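Illen Trail Plant Walk — Leader's Safety Checklist
Checked by Iwona Laskowska, Tuesday, May 22, 2018

1. First aid kit: OK. Tweezers are back. Whoever borrowed them in March has good taste in tweezers.

2. Trail markers: 4 missing past the wash. The arrow at the fork now points at a cholla.
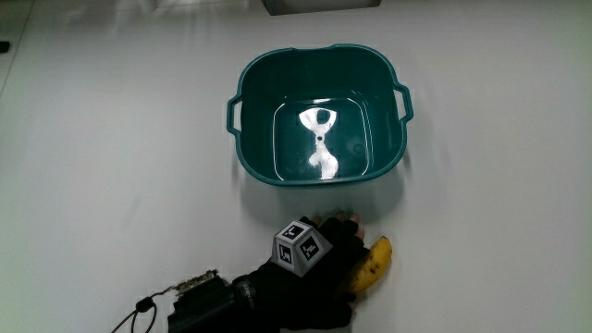 3. Water: FAIL. One gallon per person is the rule, and a travel mug does not count, Attila.

4. Plant ID sheets: OK, mostly. Lahcen Gaber's drawing of desert tobacco still looks like spinach. Redo before someone makes a salad. 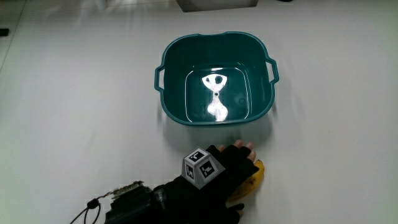 5. Cactus spine station: comb, tape, pliers all present. Comb needs replacing — it has met almost 50 chollas and looks it.

6. Tasting rule: nobody eats anything until the leader has named it out loud. Marleny Huaranga's group passed. Mine did not.

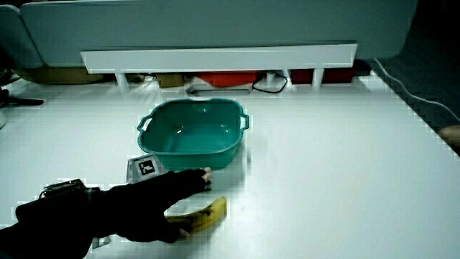

7. Snacks: bring your own, and don't count on the mesquite pods to get you to lunch. Prickly pear pads want thick gloves with full fingers. A black glove that leaves the fingertips poking out is fine for handling a speckled banana and no use at all against glochids. Partial pass.

8. Sign-out sheet: three names in, two names out. Aliki Xenos was found in her car with the air conditioning on. Pass, with envy.

Recheck items 2 and 3 before the next walk.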